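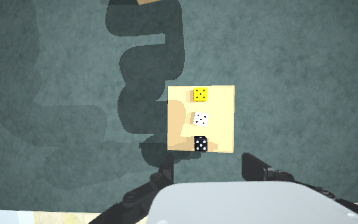

Paper first, phone last: how I keep a trial diary at the kitchen table

I sat in the public seats for most of the Firkham council bribery trial last winter, and I'm back at it for the appeal, so friends keep asking how I keep all the paperwork straight at home. Mostly with kitchen stuff! Here's what works in my house.

Write it up the same night. I used to let my notebook pages sit till the weekend and by then I couldn't read half of them. Now I put the kettle on, open the notebook and type until I'm caught up. If I can't make out a word I leave a gap and move on.

Use a baking rack for damp paper. January was nothing but sleet, and my notes came home soggy more than once. Lay the sheets flat on a wire rack with a clean dish towel under it, and leave them overnight. Don't put them on the radiator – they curl up like bacon. Once they're dry, a night under the heaviest cookbook you own flattens them out.

One folder per charge. There were nine charges against the former deputy mayor, and sorting by date was hopeless once the lawyers started jumping around. I reuse cereal boxes, cut on the diagonal, as file holders. Write the charge number on the spine in thick marker.

Keep a names page inside the cabinet door. Mine has Siebe Vermeulen (prosecution) and Kiri Tuhiwai (defense) at the top, then the witnesses as they come up. I tape it where the takeout menus used to be and add to it in pencil.

Pack lunch the night before. The courthouse cafe closes early and the line is awful. Anything that doesn't crunch is good, and I'd skip the egg salad (ask me how I know). My bag goes by the front door with 40 dollars in small bills for the bus and the copy machine.

Clip the papers while they're fresh. The Titska weekly ran a long piece on the adjournment that I still go back to. Cut it out, glue it to plain paper with a glue stick, and write the page number on the back. Liquid glue bleeds through newsprint, and I lost a good map of the harbor lots that way.

Label your copies. The indictment ran to 104 pages and I dropped the whole thing on the stairs. Number every sheet in the bottom corner before you do anything else with it, even if it already has printed numbers – mine started over in each section.

The next hearing is on 13th August and my boxes are already lined up on the counter.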